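Open day draws over 200 to Bunderley robotics workshop

Families filled the Bunderley workshop on Jan 9, 2021 for the group's first summer open day, and by mid-morning the line for the gripper table had reached the roller door.

Over 200 people came through during the day, well up on the July information night, which drew 136. They watched arms sort bottle caps by colour, steered a small tracked rover named Gernby along a course of milk crates and asked the team a great many questions.

The favourite by a long way was the hand-held gripper station. Visitors squeezed a handle to open and close a pair of fingers and tried to pick up pegs, sponges, lemons and, for the brave, a single sheet of paper. The team uses tools like these to show a robot how a person would go about a job, and it was wonderful to see how quickly the kids got the knack.

“Adults go in too hard,” said workshop coordinator Yaneth Pacheco. “The little ones slow down and have a good look first. We had a seven-year-old stacking egg cups while her dad was still chasing a lemon across the bench.”

Sheyla Yupanqui and Jhair Mamani ran the station between them, and their short talk on finger design was a treat – plenty of show and tell, and no slides at all. Mr Mamani passed around earlier versions so people could feel how a change in width or surface altered the grip. His early pairs were narrow and tended to let round things spin. The newer ones are broad and flat, with a bit of texture on them.

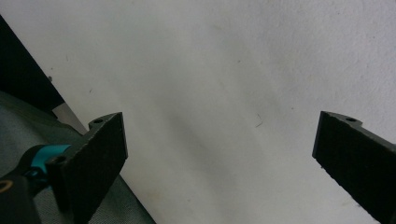 Ms Yupanqui said the group had logged 1,454 practice grasps in the lead-up to the open day, most of them on kitchen items brought from home. The lemons came off her neighbour's tree.

Next door, Dayana Guzmán had 3 laptops set up so visitors could write a few lines of code and send them to an arm called Agudelo, which waved, bowed and rang a bicycle bell on command. The bell got a very good workout!

Local teacher Fouzia Ansari brought her two sons and left with a flyer for the after-school program. “They've already asked if we can build a rover in the garage,” she said. “I've said we'll start with the course.”

The after-school program, Goltadano, takes students from Year 5 up and starts again when term resumes. Places are free, but families need to put their names down at the workshop's front counter, and the Year 5 and 6 group is filling fast.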